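4.2 Setting the Grasp Width Filter

The Foltis module smooths the jaw-width signal from each gripper before it reaches the planner. Thin objects held by the rim, such as plates, need a narrower filter window than the default.

1. Open Wineo and select the session to be processed.
2. Under Signals, choose Left Jaw and Right Jaw.
3. Set Filter Window to 2 samples for both channels.
4. Select Apply.

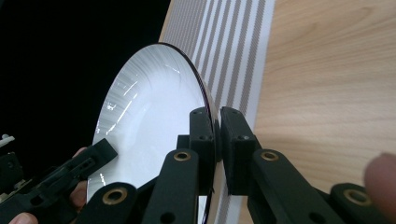 Sombat Rungrueang notes that the window must be set again after each update to Wineo, as the March release returned both channels to the default.

CAUTION: Do not change the filter window while a session is open for recording. Samples held in the buffer will be lost.

4.3 Checking the Table Plane

The planner measures object height from the table plane. The plane is fitted from the head view and requires over 3,000 valid points.

1. Select Scene, then Fit Plane.
2. Draw the region on bare tabletop, leaving out any mat or glossy object.
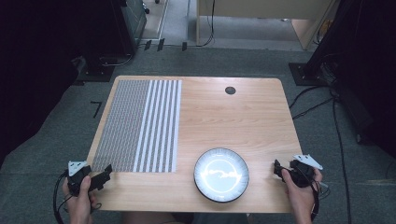
3. Select Fit and wait for the status line to read Plane OK.
4. If the status line reads Plane Weak, enlarge the region and repeat step 3.

NOTE: The plane is stored with the session and is not shared between sessions.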